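**Small open bins without a liner: who still bothers with bags?**

**laurentiu_toma** wrote:

Moving this out of the floor cleaning thread, where it was swamping the grout discussion.

We have tiled floors throughout and one small bin per room. Until April every bin had a liner. I stopped buying liners for the dry rooms (study, sitting room, hall) and kept them for the kitchen and bathroom only. The reasoning was cost and waste: a roll of 100 Hetow small liners lasted us 80 days, and most bags went out less than half full.

Conditions, so that we are comparing the same thing:

- Round plastic bin, open top, no lid, no pedal.
- Dry contents only. Tissues, paper, wrappers.
- Emptied into the kitchen sack when full, then wiped with a damp cloth.

Result after 31 days: no smell, no staining, one wipe a week. I see no case for the liner in a dry room. Objections welcome if they come with details.

---

**grout_and_about** wrote:

Tissues are not dry contents. If anyone in the house has a cold, you are tipping used tissues by hand from one container into another, and some of them stick to the wall of the bin. A liner lets you tie the neck and carry the lot out.

I agree about paper and wrappers.

---

**despina_c** wrote:

I have run both systems in the same sitting room, so I can give some particulars. My bin is the black round type with a flared rim, and it stands on the tiles near the chairs. A liner never sits properly on that shape. The flare pushes the folded edge back up and the bag slides down the inside once there is any weight in it. The elastic bands sold for the purpose (Grutier does a set) hold for a few days and then ride up as well.

So the liner came out, and it has stayed out. Contents are crumpled white tissues and bits of brown paper, the latter mostly from parcels.
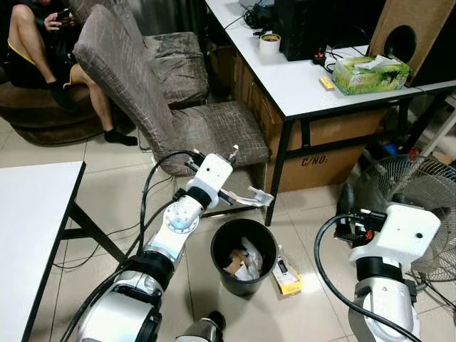 The larger fault with a bin this size is missing it. It is low and the opening is small, so anything thrown from a chair has a fair chance of landing beside it. Flat packets are the worst, as they glide. Crumpled tissue goes in far more reliably. On pale tile you notice a stray wrapper at once, and on a rug I suspect it would stay there a good while longer.

I tried a wider bin, 14 cm more across the top. It caught more and it was also in the way of the door. I went back to the small one.

Despina Crăciun

---

**laurentiu_toma** wrote:

Useful point on the flare. My bins are straight-sided, which may be why the liners at least stayed up when I used them.

On tissues: accepted in part. During a cold I would put a paper bag in the bin and throw the bag away with its contents. That is still fewer bags over a year than lining it permanently.

---

**grout_and_about** wrote:

A paper bag is a liner.

---

**laurentiu_toma** wrote:

It is a reused one. The objection was to buying rolls.

---

**m_stairwell** wrote:

Has anyone measured the wiping? Seven bins wiped once a week is not nothing. I timed mine at just under two minutes each including the walk to the sink. I pay for liners and consider it cheap.

Separate question for despina_c: does the bin slide on the tiles? Mine (a Flatau, very light) moves whenever the mop touches it and leaves a ring of damp underneath.

---

**despina_c** wrote:

It slides a little when empty. Three self-adhesive felt pads cured it for a month, then the felt took up mop water and went grey. I changed to thin rubber feet and those have held. Lift the bin before mopping regardless, or you will get the ring you describe.

I do not wipe weekly. With tissues and paper there is rarely anything to wipe. I tip it, look inside, and rinse it if there is a mark.

---

**stoica_user** wrote:

Disagree with the whole premise. Put a lid on it. I have the Stoica swing-top in three rooms and the liner question goes away, as the lid frame clamps the bag. It also stops the cat.

---

**m_stairwell** wrote:

A swing-top needs a hand on the flap. For someone sitting in a chair the open bin is faster, and I suspect it gets used more for that reason. We had a lidded one in the sitting room and the wrappers ended up on the side table.

---

**laurentiu_toma** wrote:

Same experience here. Lids for the kitchen, open tops elsewhere.

I will keep the study bin unlined and line the hall bin again for a month, then post the bag count for each. If anyone has a straight-sided bin with rubber feet already fitted, please give the diameter of the base. I would like to avoid gluing them on myself.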